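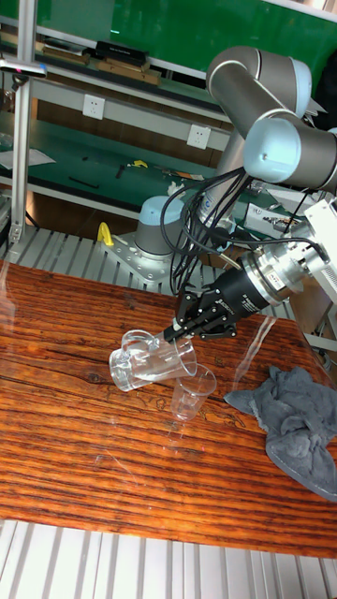
Clear mug tipped toward the smaller cup

Posted in: Kitchen & Home > Coffee and Tea > Iced drinks

Cold brew comes out weak every single time, help?

Haf Llewellyn
I've been making cold brew in the fridge since December and it still tastes like brown water. I use a medium grind from Parness, the bag with the green stripe, and leave it overnight, so 10 hours or so if I remember it before bed. Then I fill a glass with ice and pour it over. My sister makes hers in a plain old jar and it's so good I'm a little mad about it! Do I need more coffee, more time, or one of those fancy Kilitz brewers?

Hooman Alipour
Skip the brewer, I had one and the mesh clogged constantly. My guess is you're short on coffee. I do 200 grams to 2 quarts of water, coarse grind, and let it sit 20 hours in the fridge – that makes a concentrate, so you cut it afterward. Start with less water in the glass than you think you need. In the second photo the bigger cup has water up to roughly the halfway point, and I'd stop well short of that before adding the concentrate, then taste and top it up.
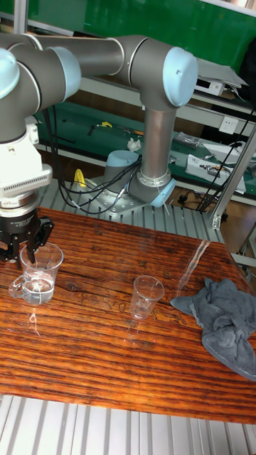

Ice is the other thing that gets people. If you fill the glass with it and then sip slowly on the porch, you've got a second helping of water in there by the end. I freeze leftover coffee in a tray and use those cubes (my kids hate finding them). Even with something as plain as a clear plastic cup with a handle, you can judge the color as you go, and I like mine about as dark as cola.

bruntonbean
just buy a darker roast lol. worked for me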